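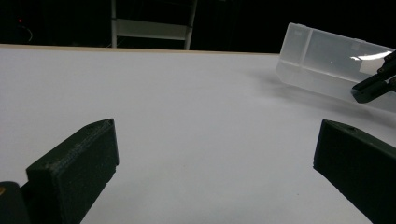
Recording Rules for Two-Gripper Tabletop Sessions
Dradus Handling Set, data card, section 2

Scope
These rules apply to every session recorded with hand-held grippers at the Hirbridge and Mahasneh sites. The set holds 2,174 episodes. Sessions from Gramura follow an earlier procedure and are listed separately.

Table and objects
The tabletop must be plain and clear of anything not named in the task sheet. Translucent items, such as frosted plastic boxes, are permitted and must carry the tag "translucent" in the episode record. An object may be placed near the far edge of the table if both operators can reach it without leaning over the surface.

Grippers
Each episode begins with the gripper fully open. Where two grippers are used, one operator approaches the object first and the second waits at a distance until called. Fingertips are to be inspected for cracks before each session. Cracked parts must be replaced and the change entered in the equipment log.

Stopping an episode
Operators shall stop if the grippers collide, if an object leaves the table, or if 90 seconds pass without contact. Stopped episodes are kept and marked "incomplete." There are 177 such episodes in the current release. They are excluded from the default training split and may be requested by name.

Background
Shelving and indicator lights behind the table are acceptable. Persons, screens and printed documents must be kept out of view.

Changes
Proposed changes to these rules are reviewed each September. Until a change is published in this card, the existing text applies at both sites.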